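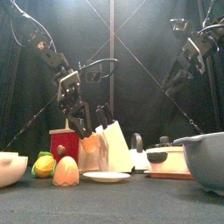
### 4.2 Grasp selection in clutter

**Figure 3.** Tabletop setup with two arms. The left gripper is at a small rounded object in front of the knife block; the right one stays above the table.

The planner of Cloletti gives 17 grasp candidates for each object. We remove those whose approach path crosses a neighbor - the knife handles are the most frequent case - and we rank the others by finger clearance. For lids, the wrist view is used to correct the last part of the approach, with the fingers on the two sides of the rim.
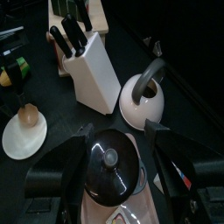 Adaeze Aliyu has objected that clearance alone prefers wide openings, and that a lid should be ranked by the distance to its knob. We tested her ranking on 135 scenes and report it in Section 5.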